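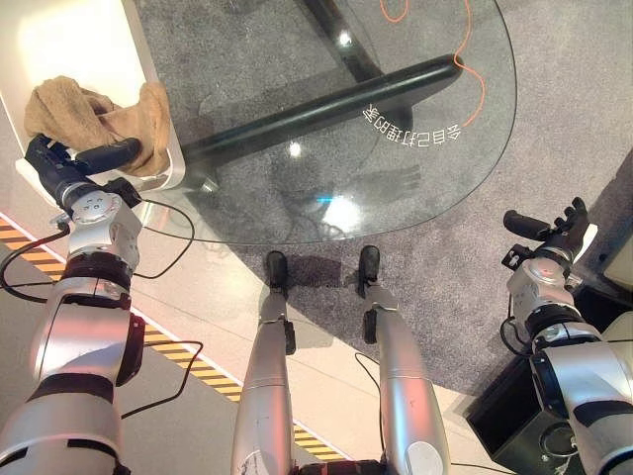 Wanted: Three People Who Will Let Us Do This In Front Of Them

We are a shared workshop with one walking robot and more opinions than tools. The robot is called Poker, after the fireplace kind, and for most of the winter it has been learning to do housework. It has two arms, two legs and a hand on each arm, and at the moment the whole program of study is a beige towel, a white chair and a glass table. We would like to hire nobody, since we have no money, but we would very much like participants. There are three places.

What the build is

Poker is a home-made stack of control software (Mahfuz Roy's, mostly) running on a body we bought secondhand and have been arguing with ever since. The body was fine. The hands were the problem, then the wrists, and now it is the cables, which hang off the arms in loops and find every chair leg in the building. Lise Vachon has promised a proper cable sleeve. She has promised this before.

The towel work goes like this: pick it up, get it off the chair, lay it out on the table, fold it. The picking up is going well. We'll tell you about the folding when you get here.

We work on a table with a see-through top, which every book on robot vision will tell you is a terrible idea. The carpet shows through it, the lights bounce off it, and the robot's own hand turns up in it as a sort of ghost. We kept it because people own glass tables. If Poker can only tidy the homes of people with matte furniture, that is a small market.

What you would be doing

Sessions are 3 hours, on weekday evenings, for 18 weeks starting in November. You'd come to about half of them. In a session you might:

- crumple a towel and drop it on the chair, the way you would at home (we have been crumpling for months and our crumples have become predictable)
- wear the teaching gloves and fold something slowly while the software copies your hands
- stand on your side of the striped tape with the stop button and use it freely
- write down what went wrong in the logbook, in handwriting Dale Ross can read
- help with the wrist rebuild, if you like small screws and don't mind losing them

Nobody needs to code. If you can code, we will find out, and it will be held against you.

Who we want

One person who folds laundry quickly and well. We mean this. Two of the founding members live alone and fold nothing, and it shows in the training data.

One person who has fixed things for a living — bikes, sewing machines, elevators, it doesn't matter — and who gets suspicious when a joint makes a noise.

One person who doesn't like robots much. We have plenty of enthusiasm in the room already, and it tends to call a dropped towel "promising."

You must be 18 or older, able to stand for a good part of the evening, and happy to leave rings, scarves and long necklaces at the door. If you have a pacemaker or any other implant, talk to us before you come near the charging bench.

What you get

Tea. A key to the workshop for as long as the sessions run, including use of the lathe once Harvey Hawthorne has watched you use it and stopped wincing. Your name in the write-up, or left out of it, as you prefer. Bus fare, against a ticket. A very large number of folded towels, for a loose meaning of folded.

Hands get recorded during glove sessions and we keep those recordings. Faces we don't need and don't keep. You can drop out in any week and ask for your recordings to be deleted, and Mahfuz will do it that night and sulk a little.

How to apply

Leave a note in the Poker box by the front desk, or tell whoever is at the bench on an open evening. We'd like your name, a way to reach you, which of the three you think you are, and a few lines on the last thing you took apart. Say whether it went back together. There is no wrong answer, though there are some we'll ask more about.

We'll invite people in for a trial session before deciding. Bring your own towel.

Posted by Charoen Jaidee, 29 April 2018

More from the workshop

Rukow: the small arm is for sale again
Cable sleeves, part two (still no sleeves)
Who has the 48-tooth pulley?
Chauhan lathe: new rules, please read them this time
Lost and found: one left glove, teaching type
Notes from 100 dropped towels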